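CIVURA RESIDENCE HALL
Room Safety Inspection: Checklist and Comments
Unit 138, inspected 30 April 2025

1. Smoke alarm: Pass. Sounded on test.

2. Exit path: Pass. Door opens fully and the hallway is clear.

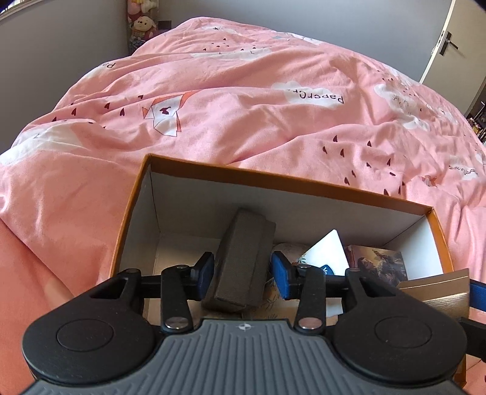

3. Electrical outlets: Fail. The cover plate by the window is cracked. Work order 591 has been opened with Tan Maintenance.

4. Power strips: Pass with comment. Strips must be plugged directly into the wall. Extension cords are not permitted.

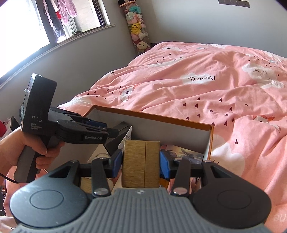 5. Window and screen: Pass. The latch is stiff but holds.

6. Heater clearance: Fail. Bedding and paper goods must be kept at least 9 inches from the baseboard heater.
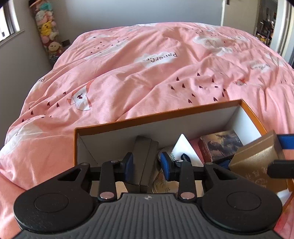
7. Storage: Pass with comment. Residents are reminded that closets may not be filled above the marked line. An open cardboard box on a bed, as with the orange-and-white one on the pink duvet, is acceptable during unpacking but should be put away before night.

Items 3 and 6 will be inspected again in August.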